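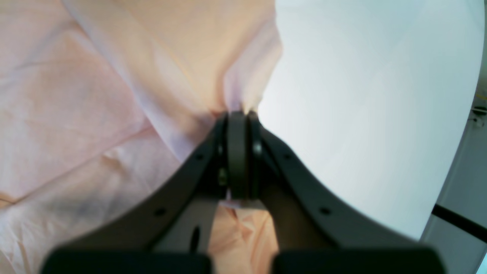
Noltico adds unsweetened hibiscus drink to its chilled range

By Bethel Dinsa
March

Noltico has confirmed that a still hibiscus and ginger drink will join its chilled range this month, following a trial in the cafés and farm shops it already supplies. The drink will be sold under the Habte name and contains no added sugar or sweetener.

Habte is brewed from dried hibiscus flowers, fresh ginger root and a small amount of lime juice. The flowers are steeped overnight in cold water, and the liquid is then filtered, blended and bottled at the company's Trollometti site. Noltico said the cold method gives a softer flavour than brewing with hot water, which had produced a sharper drink in early batches.

The trial began last summer with a single batch of 800 bottles. Two recipes were offered, one with apple juice and one without. Customers were invited to leave comments at the till, and the version without apple was preferred by a clear margin. Several people asked for more ginger, and the recipe was adjusted before the final batches were made.

Production will start at about 2000 bottles a week. The company said it would keep to this level until the autumn, when a second steeping tank is due to be installed. Orders from new stockists will be accepted from April, although existing customers will be served first if supplies run short.

The drink will be available in one size and should be kept refrigerated. Once opened, it should be finished within three days. A little sediment may settle at the bottom of the bottle, and customers are advised to turn it gently before pouring. It may be served over ice or mixed with sparkling water.

Noltico also confirmed that its pear and elderflower cordial, Skulora, will be withdrawn when present stocks have been sold. Sales of the cordial had fallen for two years running. Stockists holding unopened cases may continue to sell them up to the date printed on the cap, and cases ordered before the end of the month will be delivered as normal.

A public tasting of Habte will be held at the Trollometti shop on Sunday from 11am. Entry is free and no booking is needed. The first 20 visitors will receive a bottle to take home. Parking is limited, and those travelling by car are asked to use the lower yard.

Trade enquiries should be sent to the sales office in writing.

Contact us | © Noltico. All rights reserved. | Back to top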